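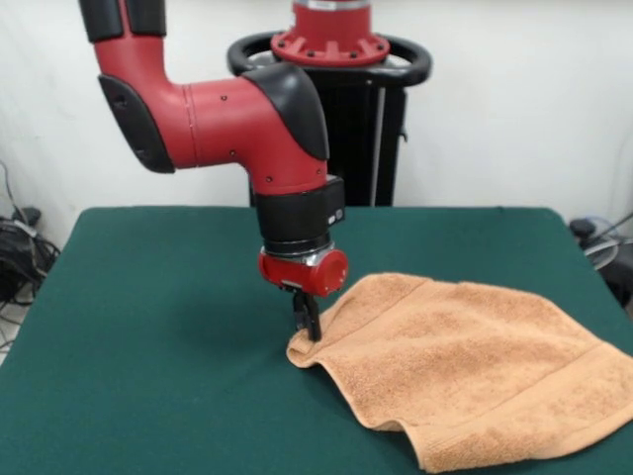
Upendo Masanja

Towel Cell, Prillgate Laboratory: Setup and Routine Care

This gallery page is maintained by the Sellero group for staff and visiting researchers who are assigned time on the towel cell at Prillgate. It covers the arrangement of the cell, the checks required before a session, and the service work that may be carried out without calling the workshop. It does not replace the operating manual, a printed copy of which is kept in the control room. Readers who have not completed the safety induction should do so before entering the cell.

Corner grasp, tan terry towel. The parallel gripper is brought down on the near-left corner, with the fingertips at the folded edge. The corner grasp is the reference position for the cell. It is the first motion run after any change to the arm, the gripper or the table, and the results are entered in the cell log under "Reference."

Table surface. The table is covered in dark green felt. Felt was chosen by the Mutiso project after an earlier trial on a bare tabletop, where towels slid ahead of the fingers during the approach. The surface is to be brushed in one direction at the start of every session and cleared of lint with the hand roller. Water and spray cleaners are not to be used. A new cover is fitted every September, and the table height must be measured again before the arm is powered on.

Gripper fingers. Inspect both tips for nicks, glue residue and trapped loops of yarn. Terry cloth sheds heavily when new, and fibers collect first between the fingers and the gripper housing. Remove them with the plastic tweezers from the service drawer. Metal picks have scratched two sets of fingers and have been withdrawn. Fingers are replaced as a pair after 3,000 grasps, or sooner if the tips no longer meet evenly when closed on a strip of paper.

Wrist and flange. The narrow silver flange ring sits between the black wrist band and the red gripper housing. Wipe the ring with a dry cloth and look for any gap along its edge. If a gap is found, stop work and report it to the workshop. The fasteners are tightened there with a calibrated driver and are not to be adjusted at the cell.

Arm covers. The black covers over the elbow and wrist joints are to be checked for cracks and for looseness by hand, with the power off and the stop button pressed. A rattle heard in motion should be noted in the log with the name of the program that was running.

Base and cabling. The arm is carried on a black pedestal behind the table. Cables on the floor beside the table must be kept clear of the operator's path and may not be pulled tight when the table is moved. Any cable with a worn jacket is to be tagged and reported the same day.

Towels. Stock is supplied through Pirnirix in lots of 12. Each lot is washed before first use, without fabric softener, and is retired after 14 washes. Towels are to be dropped onto the felt by hand and left as they fall. Smoothing or squaring the towel before a run makes the grasp results unusable for comparison.

Closing the cell. Raise the arm to its rest position, remove the towel and sign the log. The cell is locked at 6:00 p.m. Requests for later access should be sent to Upendo Masanja at the Sellero group office, Room 2, Prillgate.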